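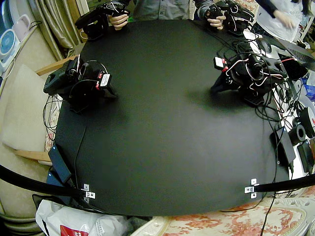 Stakthorpe Tables

Stakthorpe Tables is a collection of photographs of work tables in use, with a list of the everyday things lying on each one. We made it for people who study how shared rooms get untidy and how they are put in order again. The photographs come from 14 shared workrooms in Brondcombe.

Contents

The collection has 1,225 photographs. The main part has 1,000, and the remainder is kept in the folder "unchecked" until somebody has read the lists a second time. Each photograph has one text file with the same name. The file gives the colour of the table surface, the things on it, and a short remark if one was needed.

What we write down

Small things are named with plain words: roll of tape, mouse, laptop, power adapter, bag. We do not write the maker, even when it can be read. A thing which is only partly visible gets the word "part" after its name, as for the laptop at the right side of the black table in the opening photograph.

Cables were the most difficult. At first Maja Kurek wanted to draw every cable separately, but where many of them run together over the table edge this is not possible. Now we write "cables, group", and we add "hanging" if they go down from the table. A power adapter is always listed separately, also when its cord belongs to such a group.

Things on a neighbouring surface are listed under "beside". The black roll of tape and the roll with red and white markings are on a white surface, so they are not counted as things on the black table. Older files, made before July, may still mix the two. Please tell us if you find one.

Bags get the word "bag" and the material if it is clear. We never guess what is inside.

People

Hands and arms are often in the photographs, because the tables were not cleared for us. We write "hand on" and the name of the thing touched, for example "hand on bag". We do not write anything about the person. Faces are not included in the collection.

Known problems

Black things on a black table are easily missed, above all the mouse and the thin cables. Oluf Bisgaard went through the dark tables again and corrected many lists, but not all.
The words "box" and "device" were used differently by the 2 people who made the lists. We now write "box-shaped thing" when we are not sure — it is not elegant, but it is safe.

Contact

Questions and corrections go to Leszek Sobczak. Please give the name of the text file and the line.

Last change: Wednesday, October 16, 2019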